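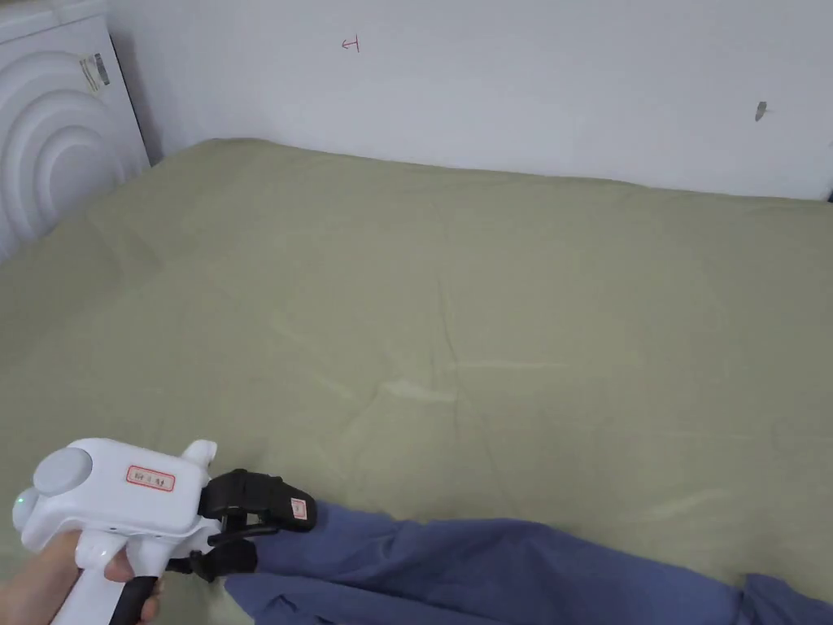

In February I lost 31 recordings of cloth folding, and I want to write down how, while I still remember it well.

We work with two hand grippers, one for each hand, and the software from Idero puts their movements together. Later the robot learns from them. One evening I opened a file and the left gripper was closing a little after the right one. In the video the fingers were already on the cloth, but the numbers said they were open. 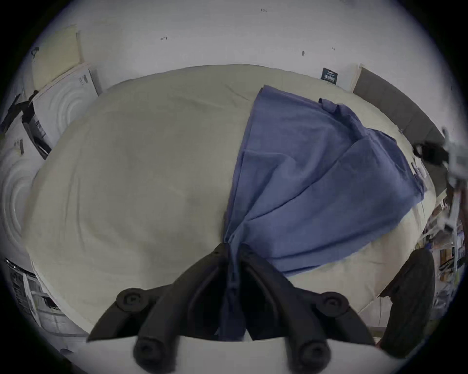

I blamed the cable first, then the battery. Both were fine. My colleague Enikő Dudás found the real cause the next morning: after a restart the left clock was not set again, and the delay grew with each recording. At file 2574 it was small. At the last one it was bad enough that a robot would pull before it holds anything – or squeeze when a person's fingers are near.

The program showed no warning, and this is what still bothers me. I have asked Idero for one.

Now I close both grippers together 4 times before each session and compare the curves. It takes one minute. The 31 files are in a separate folder, and I will record them again next week.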